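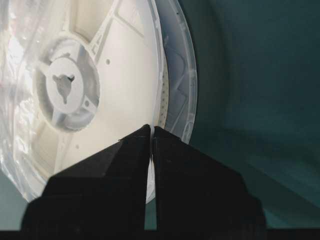 A white plastic component reel in its clear bag.

Print this article
E-mail this article

The Slow Clock on the Stockroom Shelf

By Nana Agbeko

Electronic parts do not spoil the way milk does, but many of them carry a clock. For small plastic-bodied chips the clock measures moisture. The molding compound takes up water vapor from ordinary room air, and if the part then goes through a reflow oven, the water turns to steam faster than it can leave. The package can crack inside, where an inspector with a loupe will not find it.

The industry sorts parts by how long they can sit out of their dry packaging before soldering. A part rated at level 1 can sit out indefinitely in normal room conditions. A level 3 part gets 168 hours. At level 5a the allowance drops to 24. Hours in a sealed barrier bag with fresh desiccant do not count against the total, which makes the moment of opening the one figure a stockroom has to record correctly.

At Multora, a contract assembler that builds control boards for pumps and commercial ovens, the stockroom holds 1,978 part numbers. Until last December the opening time was written on the bag in marker. An internal audit pulled 954 opened packages and found 33 with no time on them at all. Another 11 had two times, neither crossed out.

The company now prints a label when a bag is cut. The label carries the opening time, the level and the hour at which the part must be sealed again, used or baked. The software came from Arnari and took a weekend to install, with a restart on Sunday night. Changing the habits of three shifts took until spring.

Baking resets the clock, at a price. The standard high-temperature bake is done at 125 degrees Celsius, and most carrier tape and plastic reels will warp well below that. Parts either come off the tape into metal trays or bake at 40 degrees on the reel, a process that can run for weeks with thick packages. Repeated baking also oxidizes the leads and makes them harder to solder.

Dry cabinets are the usual alternative. Multora bought two from Ketilsson, each held below 5 percent relative humidity. A cabinet at that level pauses the clock for most parts, provided the door stays shut. The log from the first month showed the door of the busier unit open long enough on second shift to push humidity past the limit on most days. The fix was a second, smaller cabinet for the parts in heaviest use.

Bag choice matters too. A moisture barrier bag has a metal layer and a heat-sealed edge. Plain clear film keeps off dust and very little else - vapor passes through it in days. Resistors and ceramic capacitors are generally not moisture sensitive and can be stored in either. Chips and many LEDs cannot.

Zimier, a smaller shop that builds lighting drivers, still uses marker and paper. It opens only what it will place that day and reports no late packages this year.

Print this article
E-mail this article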